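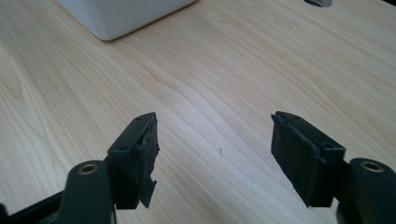

Open fingers of a hand-held gripper over a wooden tabletop at the Drerov packing site.

Kragh extends hand-held gripper work at Drerov

Sun 9 August – Kragh will add seven hand-held grippers to the packing line at its Drerov site, bringing bench staff into the programming of its automated cells. Operators perform a task with the tool, and the recorded motion is used to set up the robot.

Under the Juvumton program, 40 operators move from fixed packing stations to rotating roles in demonstration, checking and maintenance. No positions will be cut. Training is paid and takes place during rostered hours.

"The operators know how a part should be picked up. We record that directly," said Mateja Ionescu, automation lead at Kragh.

Finger pads are treated as a consumable. Frayed or lifting edges are logged at shift change, and operators are authorised to take a tool out of service. 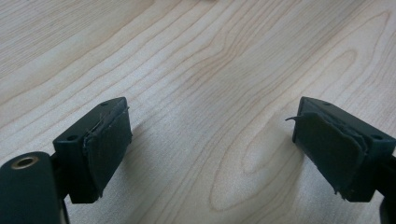 Program schedule

Operator training starts in September. The first cell is to be commissioned in March, with 117 part types in its initial catalogue.

Media contact: Valdemar Hviid, Kragh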